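흰 운동화 끈을 다시 묶는 저녁

고백하자면 나는 운동화 끈을 풀지 않고 신발을 벗는 사람이었다. 뒤꿈치를 반대쪽 발로 꾹 밟아서 쑥 빼는 그 방식 말이다. 엄마가 보면 등짝을 때리던 바로 그 방식! 그러다 지난 1월, 아끼던 흰 운동화의 뒤축이 폭삭 주저앉은 걸 보고 나서야 마음을 고쳐먹었다.

도움을 청한 곳은 동네 수선집 모겐센(Mogensen)이다. 1924년부터 한자리에 있었다는 가게인데, 간판 글씨는 거의 지워졌고 문을 열면 구두약 냄새가 훅 끼친다. 주인 하프토르 토로드센 씨는 내 운동화를 이리저리 돌려 보더니 뒤축보다 끈 얘기를 먼저 꺼냈다. "이거 사고 나서 한 번도 안 풀었죠?" 뜨끔했다. 어떻게 아셨지.

그날 배운 건 별것 아닌데 집에 와서 해 보니 꽤 재미있다(진짜로!). 우선 신발을 식탁이든 책상이든 넓은 나무판 위에 올린다. 바닥에 쪼그려 앉아서 하면 허리도 아프고 끈이 어디서 꼬였는지 잘 안 보인다. 매듭을 풀고 양쪽 끝을 좌우로 넉넉하게 늘어뜨린 다음, 발가락 쪽 구멍부터 한 칸씩 당겨 느슨한 데를 없애 올라온다. 급하게 맨 위만 홱 잡아당기면 발등만 조이고 앞은 헐렁하다. 내가 평생 그렇게 신었다.

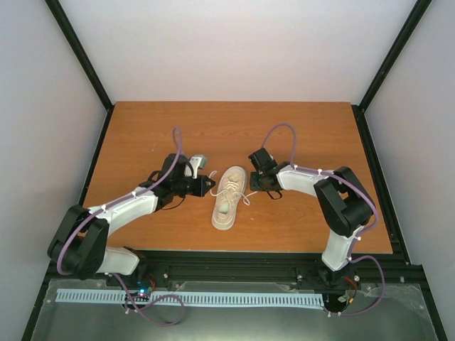
흰 운동화 끈만 따로 빨아도 될까?
끈만 빼서 미지근한 물에 중성세제를 풀고 담갔다가 손으로 조물조물 비벼 빨면 된다. 헹군 뒤에는 수건으로 눌러 물기를 빼고 그늘에 널어 둔다.

빨래 얘기가 나온 김에 하나 더. 나는 예전에 흰 끈을 표백제에 밤새 담가 놨다가 누렇게 만든 적이 있다. 같이 사는 라마는 그걸 보고 "빈티지네" 했지만 위로가 되진 않았다. 결국 모겐센에서 3000원 주고 새 끈을 샀다. 길이를 몰라 한참 망설였더니 토로드센 씨가 헌 끈을 가져와서 나란히 대 보는 게 제일 빠르다고 했다. 구멍 개수를 외워 가는 사람도 있다는데 나는 그냥 헌 끈을 주머니에 쑤셔 넣고 갔다.

묶는 법도 조금 바꿨다. 고리를 만들기 전에 첫 매듭을 한 번 더 감아 주는 것. 걸을 때마다 풀리던 왼쪽 끈이 요즘은 꽤 얌전하다. 고리가 자꾸 세로로 돌아간다면 첫 매듭을 감는 방향만 반대로 해 보시길. 나는 이걸 네 번쯤 틀리고 나서 손에 익혔는데, 버릇이 된 손은 참 말을 안 듣는다.

이제는 저녁에 들어오면 현관에 앉아 끈부터 푼다. 혀를 앞으로 당겨 숨 쉴 틈을 주고, 끈은 대충 안으로 넣어 둔다. 뒤축이 무너진 그 운동화는 수선을 맡겨 놓았고, 찾으러 갈 때 라마의 갈색 구두도 들고 가기로 했다.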